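Hastport Drop-Off Center: Frequently Asked Questions

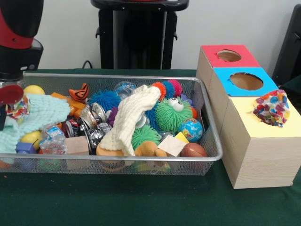

Most of the calls we get are about what can go in the household bin at the curb and what has to come to the drop-off center. The short rule is that the curbside bin takes paper, cardboard, metal cans, and plastic bottles, and the center takes nearly everything else. Trouble starts when it all goes into one container at home, with crumpled bottles and crushed cans in the same basket as yellow balls and a knitted cloth. The bottles and cans are fine at the curb. Toys and fabric are not, and a bin with toys or fabric in it may be left with a tag.

Updated July 4, 2024
Shares: 11 | Comments: 0

Who can use the center?

Anyone who lives in Hastport or Driltcombe. Bring a driver's license or a utility bill with your address on it. If you have just moved, a signed lease will do. Businesses need an account, which you can set up at the front desk.

Where is it?

1422 Tkachuk Road, past the water tower. Use the second gate. The first gate is for trucks and you will be sent back out.

Is there a fee?

Not for ordinary household loads up to 200 pounds. Over that, we charge by weight at the scale. Mattresses and box springs have a flat fee, posted at the scale house. We take cards and checks. We don't take cash.

Should I crush cans and bottles first?

You can. It saves room in your bin and makes no difference to us. Empty them and give them a quick rinse. Labels can stay on.

What about caps?

Leave plastic caps on plastic bottles. Metal lids from jars go in loose.

Can I put foil wrappers in the bin?

Clean aluminum foil, yes, balled up to the size of a fist or larger. Chip bags and most candy wrappers look like metal but are plastic with a thin coating, and they go in the trash. If you squeeze it and it springs open again, it's trash.

Do you take toys?

Yes, in two places. Toys that still work and are clean go on the reuse shelves inside the main door. Broken plastic toys go in the rigid plastics container in Bay 4. Take batteries out first. Stuffed animals go with textiles.

We don't put out toys with missing safety covers, and we don't take car seats or cribs at all.

Do you take clothes, towels, and blankets?

Yes. They must be dry and in a tied bag. Holes and stains are all right, and worn items are sold for wiping cloths. Anything with mold, paint, or motor oil on it goes in the trash. Knitwear is accepted the same as everything else. Single shoes are not.

Can I take things from the reuse shelves?

Yes, and you don't have to bring anything to do it. There is a limit of 11 items per visit. Please don't hold items for someone who isn't with you. Irfan Awan runs the shelves and his decision on limits is final.

What do I do with batteries?

Bring them to the counter. Put tape over the ends of lithium and nine-volt batteries. Please don't put batteries of any kind in the curbside bin. We had a fire on the sorting floor last October that started with a cordless drill battery, and the line was down for two days.

Do you take paint?

Latex paint only if it is dried out. Leave the lid off so the attendant can see. Oil paint, stain, and thinner are accepted on hazardous waste days, which are listed on the gate.

What about glass?

Bottles and jars go in the glass bunker by the exit. Windows, mirrors, and drinking glasses go in the trash. They melt at a different temperature and spoil the batch.

My bin was tagged. What now?

Read the tag. It has a box checked for the problem. Take the item out and put the bin back at the curb on your next pickup day. If you think the tag is wrong, call the office with the number printed at the bottom. Darcy Gosselin handles these and usually calls back within two days.

Can I get a second bin?

Yes, for households of five or more, or for anyone who fills the first bin every pickup. The standard bin holds 110 liters. Ask for Vasanthi Uddin at the office. Bins are delivered on your route day.

Can a school group visit?

Yes, in groups with one adult for every six children. Closed shoes are required on the floor. Write to Defne Ertürk at the front office at least three weeks ahead.

Shares: 11 | Comments: 0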